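Lenau 86 어쿠스틱 기타 픽업 프리앰프

Lenau 86은 피에조 픽업을 장착한 어쿠스틱 기타와 만돌린용 외장 프리앰프이다. 제조사는 Zorkelum이며, 회로 설계는 이연주(Yi-an Joo)가 담당하였다. 컨트리 록 편성처럼 어쿠스틱과 전기 악기가 한 무대에 서는 환경에서 중역 간섭과 하울링을 줄이는 데 중점을 두었다.

주요 사양
입력 임피던스: 10MΩ
최대 게인: 20dB
로우컷 필터: 40Hz, 72Hz 전환식
노치 필터: 가변, 위상 반전 스위치 별도
출력: 6.3mm 언밸런스, XLR 밸런스 DI
전원: 9V DC 어댑터(센터 마이너스) 또는 9V 건전지
건전지 연속 사용: 20시간 이상

연결 순서
악기 출력을 INPUT 단자에 연결한다. 앰프로 보낼 때는 OUT, 믹서로 직접 보낼 때는 DI를 사용한다. 두 출력은 동시에 사용할 수 있다. 접지 루프로 험이 발생하면 후면 GND LIFT를 누른다. 케이블을 꽂거나 뺄 때는 MUTE를 켠 상태로 둔다.

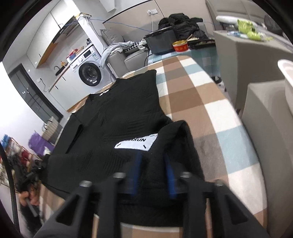
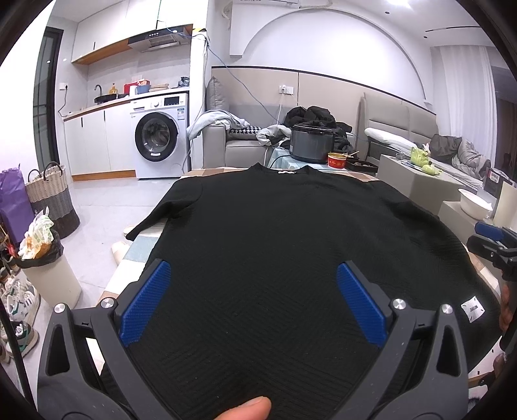
음색 조정
BASS와 TREBLE은 쉘빙 방식이고 MID는 중심 주파수를 옮길 수 있다. 모든 노브를 12시에 두고 게인부터 맞춘다. CLIP 표시등이 강한 스트로크에서만 잠깐 점등되는 지점이 적정치이다. 핑거스타일 위주라면 로우컷을 40Hz로, 베이스와 드럼이 함께 있는 편성이라면 72Hz로 설정한다. 하울링이 생기면 위상 스위치를 먼저 바꾸고, 남는 대역은 노치로 처리한다.

사용자 의견
Margareta Manole(만돌린): DI 출력의 잡음이 적다. MID 노브는 조금 더 뻑뻑했으면 한다.
Rasha Farah(기타): 로우컷 전환 시 작은 팝 노이즈가 있어 연주 중에는 건드리지 않는다.

구성품
본체, 고무발 4개, 한국어 설명서. 어댑터와 건전지는 별매이다.

보증 및 수리
보증 기간은 구입일로부터 1년이다. 규격 외 어댑터 사용에 따른 고장은 유상으로 처리한다. 11월 이후 출하분은 건전지 덮개가 나사 고정식으로 변경되었으며, 이전 덮개와 호환되지 않는다.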